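Clernirstead Lets – Room Inspection Checklist, Nelby Cottage
Walked round on 14th March, between one set of guests and the next. Items marked FAIL to be put right before anyone is handed a key.

FRONT DOOR AND HALL
1. Lock turns from inside without a key – PASS. Stiff, but it does turn.
2. Smoke alarm sounds when tested – PASS. Next door's dog agrees.
3. Hall floor clear – FAIL. The umbrella stand has crept back in front of the door. It was moved in the last inspection and the one before that. Screw it to something.
4. Emergency card on display – PASS, though the postcode on it was wrong. Corrected in biro. Reprint.

KITCHEN
5. Fire blanket within reach of the hob – FAIL. It is hung behind the hob, so you would need to lean through the fire to fetch it. Move to the wall by the door.
6. Heat alarm – PASS.
7. Fridge at 5 degrees or below – PASS.
8. Kettle flex and plug – PASS. Lid no longer shuts unless spoken to firmly. Replace anyway.
9. Toaster – FAIL. Crumb tray holds more than 50 breakfasts, by the look of it. Empty, then retest.

STAIRS
10. Handrail firm – PASS at the top, FAIL at the bottom. Counted as a FAIL. 2 brackets loose, and the Stikau fixings supplied for them are still in their bag on the windowsill.
11. Light works from both switches – PASS.
12. Carpet edges – PASS. The colour is not within the scope of this checklist.

BATHROOM
13. Hot tap no hotter than 44 degrees – PASS.
14. Extractor fan – PASS. It sounds like a light aircraft but it extracts.
15. Non-slip mat – FAIL. Slips. Buy another.

BEDROOM
16. Window opens fully and can be used to get out – PASS.
17. Blind cord secured on its cleat – PASS.
18. Bedside lamp, 40 watts at most – FAIL. Somebody has fitted a bulb fit for a harbour. Swap for an LED.
19. Carbon monoxide alarm in date – PASS.
20. Bed frame and slats – PASS. One creak, left side, not structural.
21. Heater at least a metre from bedding – PASS today. The Pîrvu heater has wheels and guests have ideas, so put a strip of tape on the floor.
22. Bedding free of scorch marks and tears – check both sides before signing. Loose covers and throws to be kept off the heater, however cold it gets.
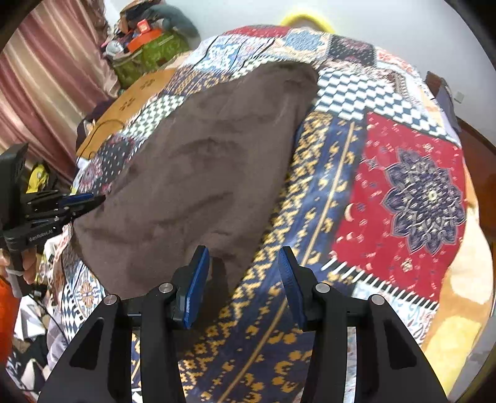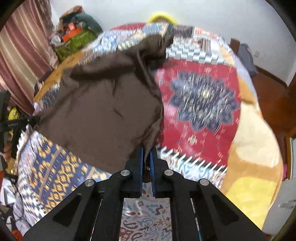

Item 22: brown cloth and patchwork bedspread.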